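Trip hazard or normal joint? Sidewalk outside our building

cullow_dan
Original post
Our office is on a corner lot and the city says the owner is responsible for the sidewalk. The joints between the slabs have opened up and dirt is washing out of them. The property manager got one quote from Stendix to fill everything for $600. Is that fair, or should I tell him to do it in house?

tilebreaker
Depends how much joint you have and how deep it is. Clean it out, push in backer rod, then self-leveling polyurethane. I did 14 joints on a church walk last March and the sealant was most of the cost.

D. Sầm
Before anyone talks price, check for a height difference. Lay a straightedge across the joint. If one slab sits higher, sealant does nothing for that and you need grinding or lifting. 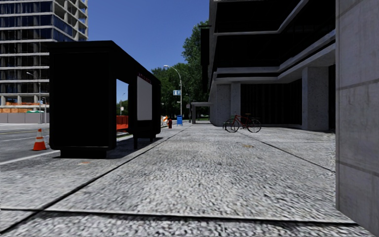
Re: Trip hazard or normal joint?

tilebreaker
Prominent dark joints on speckled aggregate like that are common enough. I'd still fill them. Use gray sealant and throw some sand on it while it's tacky or it will look like a racing stripe.

Bokside_Maint
I disagree on filling. We sealed ours and it peeled off one side within two winters. Now we sweep in polymeric sand and top it up in spring -- cheaper and no peeling.

tilebreaker
It peeled because the edges were dirty or there was no backer rod. Polymeric sand is for pavers. It cracks in a slab joint.

Bokside_Maint
Ours has held 3 years. Not arguing theory, just saying what we have.

D. Sầm
Both of you are guessing without a depth. Dan, stick a ruler in it in five places and post the numbers. Also call the city first -- ours wanted a permit for any work on the walk, even caulk.

cullow_dan
Didn't think about a permit. I'll call in the morning and measure at lunch.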